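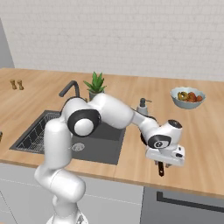

3/17

Kitchen countertop height, continued. Last time I covered why 36 inches became the default in the US. Today is about what to do when the default is wrong for you, and how to measure before you pay anyone.

4/17

Start with your elbow. Stand in the shoes you cook in, upper arm straight down, forearm level. Have someone measure from the floor to the underside of the elbow. Write it down in millimeters. Inches are fine for lumber, but you will be subtracting small numbers here and fractions invite mistakes.

5/17

For chopping and general prep, subtract 100 to 150 mm from the elbow figure. For kneading or rolling, subtract 150 to 250. For anything fine, like piping or trimming, subtract 50 or less. One counter cannot satisfy all three.

6/17

My elbow is at 1075. Prep height comes out between 925 and 975, and I settled on 955 after two weeks with a mockup. A standard counter is 914. The difference is 41 mm and my lower back noticed it the first evening.

7/17

The mockup: a cutting board on a stack of shelf offcuts, screwed together so it doesn't slide. Add or remove one layer every few days. Cook real meals on it. Standing there for a minute and nodding tells you very little.

8/17

The sink is a separate problem. Your hands work at the bottom of the bowl, well under the rim. If the counter is right for chopping, the sink floor is probably too low. A bowl 200 mm deep under a 955 counter puts your hands near 755, and you stoop to reach.

9/17

Two ways out. Buy a shallower bowl (150 to 180 mm is enough for most dishes, not for stockpots), or put a rack in the bottom. I did the rack first. It cost very little and I still have it.

10/17

Setback matters as much as depth. Measure from the front edge of the counter to the front wall of the bowl. Mine was 95 mm in the old kitchen. At 60 you lean noticeably less. The limit is usually the cabinet's front rail, so check where that sits before you ask the fabricator for anything.

11/17

Landing space beside the sink. I wanted 600 mm on the prep side and 450 on the other. The Gravuden cabinet line comes in steps of 300, so I got 600 and 300. The 300 side holds a dish rack if the rack is turned end-on, and nothing else.

12/17

Raising the cabinets. Most base units sit on adjustable legs with 20 to 30 mm of travel. If you need 41, that is not enough by itself. Longer legs exist - the Castov ones I used go from 130 to 180 - but the toe kick has to get taller to match. Order the toe kick at the same time or you will look at a gap for a month. I looked at mine from September until the next delivery.

13/17

The dishwasher. It slides under the counter, so a higher counter leaves a slot above the door. Up to 15 mm you can take up with the machine's own feet. Past that, put it on a plinth made from solid board, screwed down, full depth. Check the drain hose routing afterward. The high loop should still be tight to the underside of the counter.

The range is worse. A freestanding range is built for 36 inches and its feet give you perhaps 20 mm. A cooktop set into the counter avoids the step. Stepping down to a range is livable, but grease and crumbs find the edge, so leave the counter's side edge sealed.

14/17

Wall outlets and the backsplash. Raising the counter by 41 lowers the clear distance to the outlets by 41. Measure from the new finished surface to the bottom of each cover plate. I had one that came out at 12 mm and it had to be moved. Same check for window sills.

15/17

Uppers. The usual gap is 18 inches, 457 mm. If you lift the counter and leave the uppers alone you get 416, which is tight for a stand mixer. Mine is 343 tall with the head down and more than that with it tilted, so it lives on the Mutness cart now. Measure the tallest thing you use with its lid open or head up.

16/17

If two people of different heights cook, set the long run for whoever preps more and make one short section different. A thick cutting board raises a surface. Lowering one is harder, so when in doubt go low and add a board. The 50 mm maple board from Vrettos is heavy enough to stay put without a mat.

17/17

Numbers to have on paper before you call a fabricator: elbow height, chosen prep height, bowl depth, sink setback, leg range, toe kick height, outlet clearance, gap to uppers. All in the same unit, all measured from the finished floor. If the floor isn't in yet, add its thickness plus underlayment and write down that you did.

Next thread is drawer depths.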